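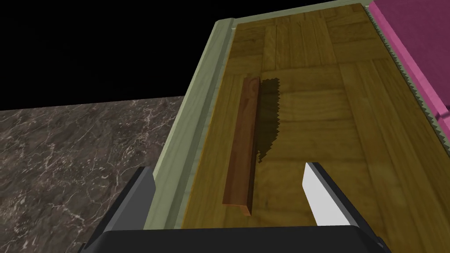 Naveed Mohmand says ash can go on the fire the week it's felled, and I've spent a fortnight regretting that I believed it. Mine hissed and blackened the glass.

2/ Green ash is drier than most green wood, but it still wants a summer under cover. Oak wants 2 years. I paid for a load in December and burned the lot too early.

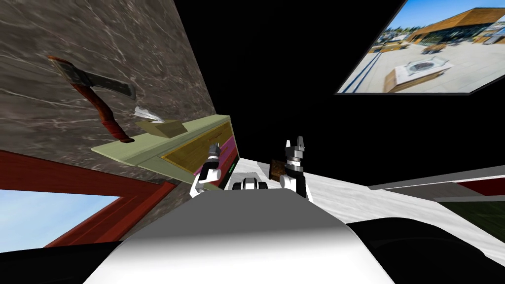 3/ Splitting matters more than stacking. A round left whole dries very slowly, because the bark holds the water in. Get them split in spring, before the wood hardens - knotty pieces go last. I prefer a long wooden handle like the reddish-brown one up on the marble, as a short one makes you stoop. Stack bark side up if the top is open to the rain.
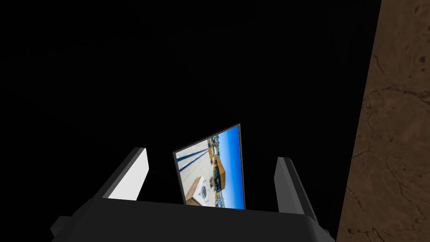
4/ Meter readings. Under 20% is what you're after. Split a log and test the fresh face, never the outside. My worst was 44, from the bottom row. The top row gave 26, so that stays put until next winter.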